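Hadidura Roller Blind: Owner's Guide
Section 4. Everyday use, and living with your blinds

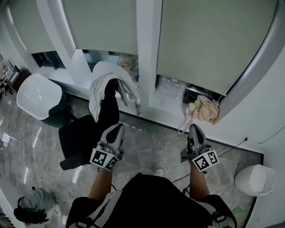 Fig. 4. Three Hadidura blinds in pale gray-green, each pulled most of the way down. The widest is on the right.

By now your brackets should be up and your blinds should be hanging straight, so you can put the stepladder away and enjoy the pleasant part. If a blind still leans to one side, please go back to Section 3 and fix that first. A crooked blind can be coaxed along for a week or two, but the cloth will start to rub against the bracket and you'll be sorry you waited.

The steps below are for all three Hadidura widths. If you have the Grevora spring model, which has no chain, skip ahead to Section 5.

4.1 Getting the window ready

1. Look along the sill before you lower the blind for the first time. Sills collect things (bags, wrapping, the bits you meant to carry to another room), and that's perfectly fine as long as the bottom bar has somewhere to stop.

2. Decide how low you would like the blind to hang on an ordinary day. If you keep things on the sill, let it stop a little above the tallest of them. A bar that rests on a plastic bag will tip, and the cloth above it goes slack and rolls up unevenly the next time.

3. Move any chair that stands right under the window a step or so into the room. Tall backrests are the usual trouble, and so is a towel hung over one to dry, as the hem of the blind can catch on it on the way up.

Note: Bags hung from the sill are no problem for the blind itself. Just keep their handles clear of the chain.

4.2 Lowering and raising

1. Stand facing the window, close enough to reach the chain without leaning.

2. Take the chain in one hand and draw the front strand down slowly. The blind should begin to move right away. If it goes up when you wanted it down, you simply have the other strand, so change over and carry on.

3. Keep an even pull. Short, quick tugs wear the clutch, and they also make the cloth wander toward one end of the tube.

4. Let go when the bar is where you like it. The blind holds its place with no hook or knot.

5. For a row of windows, lower the widest blind first and match the others to it. It's much easier on the eye and on your patience than doing it the other way around!

Caution: A hanging chain is a danger to small children and to pets. Fit the Skosteo chain holder from the parts bag to the wall, with the 2 screws supplied, and keep the chain taut in it. Move cribs, beds and anything else a child could climb well away from the window.

4.3 Cords and cables near the window

Plenty of rooms have a wall socket somewhere along the same side as the windows, and a cable or two ends up crossing the floor. Run yours low along the baseboard where you can, and never loop one through the blind chain to keep it tidy. If a cable has to cross the spot where you stand to work the blind, unplug it first or step around it with care, especially on smooth tile.

4.4 Cleaning

1. Lower the blind all the way and clear the sill. A wastebasket kept by the wall is handy for old wrapping.

2. Dust the cloth from top to bottom with a soft, dry brush. Both sides, please, even though the back is the one you never look at.

3. For a mark, dampen a white cloth with plain water and dab. Don't rub, and don't use bleach or window spray, either of which can leave a pale ring in the gray-green and in the darker Cabral colors.

4. Leave the blind down until the cloth is completely dry before you roll it up. We know this is tiresome if the sun is in your eyes, but damp cloth on the tube will crease, and those creases stay.

Note: Every December or so, take a minute to check that the brackets are still firm. Push up gently on each end of the tube. If it shifts, tighten the screw by hand and test it again.

4.5 If you need a spare part

Chain holders, end caps and bottom bars are sold singly. Quote part 62 for the chain holder, and have the width of your blind written down before you order.

Guide revised February 7, 2025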